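Getting the musty smell out of clothes kept in a storage unit

Posted in: Home & Laundry

mossybank
We moved in August and most of our winter clothes went into a storage unit for longer than planned. Got the boxes back last Sunday and everything smells like an old church hall. No mould that I can see, no spots, nothing damp to the touch, just that smell. I've put one load through at 30 with the normal amount of liquid and it came out smelling of flowers AND church hall, which I'd say is worse.

It's mainly jeans, jumpers and a couple of thick throws. The machine is a Vodano 732 that came with the house, so I don't have the booklet and half the symbols mean nothing to me. Is there something I can add to the wash, or am I looking at taking the lot to the launderette? I don't want to wreck the jumpers, two of them are lambswool.

tealeaf_jan
White vinegar. Put it in the drawer where the softener goes. My nan swore by it.

harbourside
I went through exactly this after a winter in a rented place with one working radiator, so you have my sympathy! Vinegar does help a bit, but I'd leave it for last. The first thing I'd do is nothing to do with washing at all. Get everything out of the boxes, chuck the boxes (cardboard holds that smell for years, please don't reuse them) and hang the clothes somewhere with air moving through. I had mine on a rail by the back door for 2 days and a good third of it never needed washing after that.

For the jeans, turn them inside out and soak them in the bath with a scoop of soda crystals before they go in the machine. Cool water if you're worried about the colour. Then wash them on their own with less liquid than you think – too much of it leaves a film behind and the film hangs on to the smell. I'd guess that's where your flowers and church hall came from. Skip the softener as well. I used the Greser unscented one in the end and it was fine, nothing special, but at least I could tell whether the smell had gone or was just hiding.
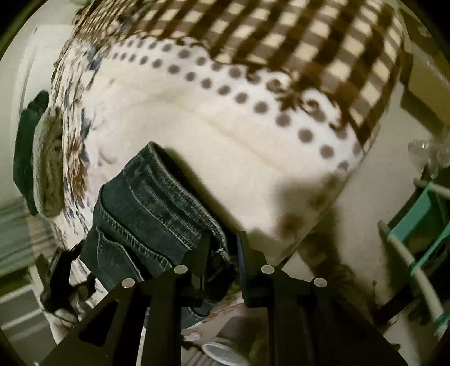 Drying matters more than the wash, in my experience. Denim feels dry ages before it is, mostly at the waistband and the pocket linings, and if you fold it at that point you're back where you started. I give mine an extra night on the airer and stick my hand right down into the pockets before anything goes in a drawer.

Keep the soda crystals well away from your lambswool, they're too harsh for it. Air those for longer, and if they still pong, hand wash with a proper wool wash and dry them flat on a towel.

Oh, and run the machine empty on its hottest cycle. If it came with the house it may be adding a whiff of its own. Check the rubber seal round the door while you're there.

pliltberg_pete
We had a Carré machine, not a Vodano, but the filter was behind a little flap at the bottom on the right. Have a look for something similar and put a tray down before you open it. Ours stank. The smell in the towels went after we cleaned it out, so might be worth 2 minutes of your time before you start soaking things in the bath.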